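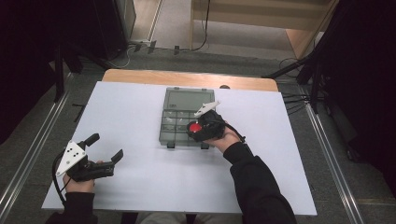 Organizer on the white board, big end facing away. Red round piece held next to it.

Community Help > Crafts & Hobbies > Storage > Small parts

How do you lay out an organizer box with one big compartment and lots of tiny ones?

Posted by Irfan Rajput

Got a gray see-through plastic organizer, the kind with one long open section at one end and a grid of little square cells in the rest. Using it for mixed small stuff. Caps, discs, beads, odd bits left over from board games. Probably 300 pieces, most of them from a Plamari set my sister gave up on.

Problem is the grid. Small pieces go in the squares fine but I can't get them out again, fingers too fat. And the round red ones (see pic) I don't know if they belong in a square each or all together in the big section. Tried the big section in February and everything ended up mixed by the time I got it to the club.

Also which way round do you set it on the table? I work on a big white board so I can see what I drop. Box goes in the middle, longways. Small cells nearest me right now. Is that backwards?

Don't want to buy another box if I can help it.

3 replies

Armindo Godinho
Small cells near you is right. You're in those all the time, the big bit you only reach for now and then. Keep it.

For getting stuff out, don't pinch. Tip the box toward you a little and slide the piece up the wall of the cell with one finger. Or put a scrap of craft foam in the bottom of each cell, the pieces sit higher and don't skate around. I cut mine from a sheet of Lornia foam, took an evening, cut them a hair small or they buckle.

Round ones: if they're wider than half a cell, one or two per cell, flat. Otherwise put them in a little zip bag and the bag goes in the big section. Loose in the big section is why yours got mixed. Everything loose in there travels. I bag all of it, label on the bag, then it doesnt matter how the box gets carried.

And fill the cells by how often you grab them, never mind color. Front row is the daily stuff.

orakzai_fan
just get the Murkik one with removable dividers, problem solved

parts_bin_3351
He said he doesnt want another box.

Agree with the foam. One thing to add, check whether the lid touches the tops of the little walls when its shut. Mine had a gap and beads hopped from cell to cell every time it went in the car. I laid a sheet of thin foam across the whole grid under the lid and that stopped it. Trim it so the lid still clicks.

I do sort by color myself but I only have 14 kinds of thing so teh rows work out. With mixed game bits I'd go by game.

Irfan Rajput
ok foam it is. Bagging the red ones tonight, will see how they do on the drive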